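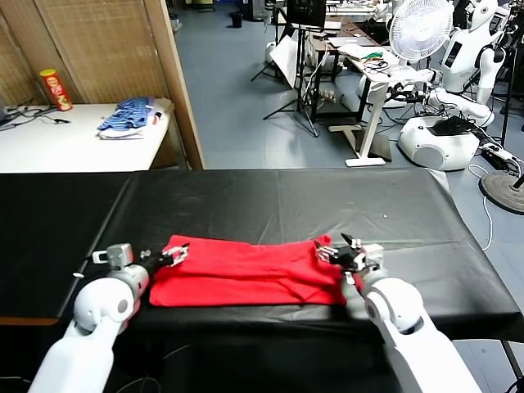

Who Folds the Towels? Household Laundry in Mestberg
Trinity Ruiz-Ortega
Introduction to Social Research, final project report
January 13, 2022

1. Why laundry

My original topic was voter turnout in Mestberg. My instructor pointed out that 11 other students had picked voter turnout, and that I had not started. I went home to think and found a basket of clean clothes on the couch that had been there long enough to have a dent from the cat. That became the topic.

The question is simple. In shared homes, who does the folding, and do the people living there agree on the answer? Washing and drying have been studied plenty. Folding tends to get lumped in with them, as if a machine took care of it.

2. How I did it

I asked people in two neighborhoods, Montoya and Virkamley, to keep a laundry diary during October. Montoya is mostly family houses. Virkamley is mostly apartments with a shared laundry room in the basement, where I put up a flyer that was taken down, put back up, and then used to write a note about lint.

In the end 66 households sent in diaries I could use. Each adult filled out a separate sheet and was asked not to compare answers. Judging by the matching handwriting, a few of them compared answers.

Together the diaries recorded 3,078 loads. Of these, 2,088 were marked as folded by someone. The rest were hung up, worn straight from the dryer, or listed as "pending."

3. What I found

People remember their own folding very well. When I added up the shares that members of the same home claimed for themselves, the total was often more than the whole job. One couple in Montoya each claimed to do nearly all of it, and both wrote "ask anyone" in the comments.

Towels caused the most trouble. Folding in thirds and folding in half were both described as "the normal way." Several people said they refold towels after someone else has done them, and they counted this as folding. I left it in, which means some towels are in my data twice.

Fitted sheets hardly came up. The usual entry was "rolled up" or "closet." I had set aside a section of this report for fitted sheets and have removed it.

In Virkamley, folding often happened in the laundry room, on top of the dryers. People there reported less leftover laundry at home. One woman wrote that she folds downstairs so that her roommates in the Plellance building can see her doing it on the way to the mailboxes.

4. Problems with the study

The households volunteered, so they may care about laundry more than most. Children were left out, although two parents wrote in the margins that this made no difference to the results. I also never defined "folded." A pile with a flat top was enough for some people, and I had to take their word for it.

5. Next steps

I would like to repeat the diaries over a full year, with a clear definition of folding and a separate column for refolding. I would also collect the sheets one person at a time. The basket on my couch was put away on the day I turned in my draft, and my roommate and I have each written that down as ours.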